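Ticket 3923
Subject: Green blocks tight in Drivix trays, other colours fine
Opened by: Hanna Zalewska, Dristhorpe resource store
Assigned to: Harish Iyer, Zelano product support
Product: Zelano plain blocks, green, rectangular, 3,000 pieces
Priority: Normal
Status: Closed

Hanna Zalewska, 09:10
We lend sorting and building sets to schools. The plain blocks go out in Drivix trays, one block to a slot, with the top face level with the rim. Red, blue and yellow drop in and tip out again when the tray is turned over. The new green ones go in with thumb pressure and a good part of them stay in when the tray is inverted. Children can't get them out without a pencil or similar, and two schools have sent trays back with split slot walls.

The green blocks came in April to replace the old green stock. Trays are unchanged. Please advise whether the size has been altered.

Harish Iyer, 11:25
The nominal size has not been altered. Could you let me have the following:

Label code from the inner bags.
Width across the short side of a few blocks, measured in the middle and at both ends.
Whether the blocks have been washed, and with what.
Whether a tight green block is tight in every slot or only in certain ones.

Please measure with callipers if you have them. A ruler will not show the difference we are looking for.

Hanna Zalewska, 14:40
Inner bags have been thrown away. I have the outer cartons and the code on all of them ends in G.

Blocks were washed before first issue in Akande surface cleaner, diluted as on the bottle, rinsed and left on racks. All colours get the same treatment.

A tight block is tight everywhere. I tried the same one in three trays. A red block is free in all of those slots, so I don't think the trays are at fault.

Callipers are with a colleague and I will follow up with the widths.

Asnakech Workneh, 10:05
Taking the measuring over from Hanna. Method: blocks left overnight in the store room with the trays so everything is at the same temperature, jaws zeroed between colours, no squeezing. I measured green against red from the old stock.

Red: same reading in the middle and at the ends, as near as the callipers will show.
Green: same as red in the middle. Wider at one end only, and always the same end relative to the small rounding on the bottom edge.

So it is a taper and not an overall size error. If the block is put in narrow end first along the slot it still binds, as the slot is the same width all the way down its length. Turning it round makes no difference.

I also wiped a few tight blocks with a damp cloth in case there was a film left from the cleaner. No change.

Harish Iyer, 12:50
Thank you, that is a useful result. It rules out three things I had on the list: residue from washing, swelling and worn trays. The plastic used for the blocks does not take up enough water to matter here in any case.

A one-ended taper suggests the parts were taken out of the mould early and the end furthest from the gate did not shrink back with the rest. I have passed the carton code to Pravesh Visser in production. In the meantime please do not sand or trim any blocks. A cut edge is sharper than it looks, and we can't take altered pieces back.

Pravesh Visser, 15:30
Code checked. Green was run separately from the other three colours, with a shorter cooling time on the first part of the run. The later part was put back to the normal setting. Both parts were bagged under the same carton code, so you will have a mixture and the cartons won't tell you which is which.

There is no moulded mark on these blocks, as they are sold plain on all faces, so sorting has to be by fit. Suggested procedure:

1. Use one undamaged tray as the gauge and mark it so that it does not go out on loan.
2. Drop the block in. Don't press.
3. If the top face settles level with the rim, turn the tray over. If the block falls out, pass.
4. If it stands proud, or stays in when turned over, put it in the reject bin.

Work in lots of up to 200 and wipe the slots out between lots. Dust in the bottom of a slot will make a good block stand proud.

One further point. Go by fit only and ignore the colour. The top of a glossy block will look lighter and a bit more yellow than its sides under a ceiling light, and people have sorted good parts into the wrong bin on that basis before.

Asnakech Workneh, 16:15
Procedure tried on two lots. It works, with one change: I had to lay a sheet of foam on the bench, as blocks falling out of the tray were bouncing onto the floor. Rejects are more frequent in some cartons than in others but no carton is clean.

Latrice Kasprzak has asked whether the rejects can be kept for loose building, where the trays aren't used. The taper does not show when they are stacked.

Harish Iyer, 09:35
Yes, they are safe to use loose – the defect is one of size only. Please store them apart from the tray sets, or they will find their way back in. Replacements for the rejects will be sent free of charge, and you needn't return the originals. Split trays will be replaced as well if you let me know how many.

Asnakech Workneh, 13:20
Sorting finished on Sunday. Replacement greens have arrived and a lot from each carton has been through the gauge tray with no rejects. Width is now the same at both ends and in the middle. Loose-building greens are in a lidded tub on the bottom shelf, labelled NOT FOR TRAYS. 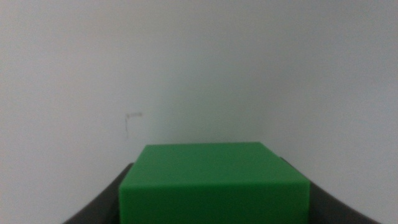

The gauge tray stays in the store room and will be used on any new colour before it is issued. Please close the ticket once the replacement trays have been dispatched.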